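The Wall Road at Plemside - a small gallery

Plemside is a quiet place above the Tivska valley, and most visitors go there for the old mill and leave again before lunch. I prefer the road. It goes up along the stone wall, and I have walked it in every kind of weather for 10 years. On this page I put one picture for now, with some notes for people who also like walls, curbs and other things which stand at the side of a road.

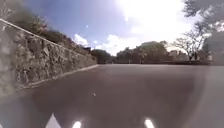
How long does the walk along the wall take?
Plan 24 minutes from the bus stop to the top if you go slowly, and a little less for the way back. With small children or a heavy bag it is better to plan double.

Wall and railing, going up. The stones are irregular, gray and brown, and each one is fitted to its neighbors with dark gaps between. I like how the thin railing follows the top of the wall all the way along.

The curb in sunlight. It is low and pale, and on a bright day it is the first thing that my eye follows. The asphalt has no painted lines here, so the curb does all the drawing.

Green above the stones. Shrubs, bushes and small trees grow in a thick band behind the railing, dark green with some brown in it. In August the smell of warm leaves comes down to the road, and I always walk more slowly then.

Some practical notes

The bus from Flodham stops at the lower end, next to the Salgado bakery. The bakery closes at 3 in the afternoon, so buy your bread before the walk and not after it. There is a water tap behind the bakery, but it is turned off in winter.

Please walk on the side where drivers can see you early. The road rises gently and you do not see what comes from the other side of the top. Local people drive with care, visitors not always.

For photographs of the stones I recommend a day with thin clouds. Strong sun is beautiful on the curb, but the gaps in the wall become very black and the small colors are lost.

I plan to add three more pictures in autumn, from the upper part of the road and the path down to Tivska.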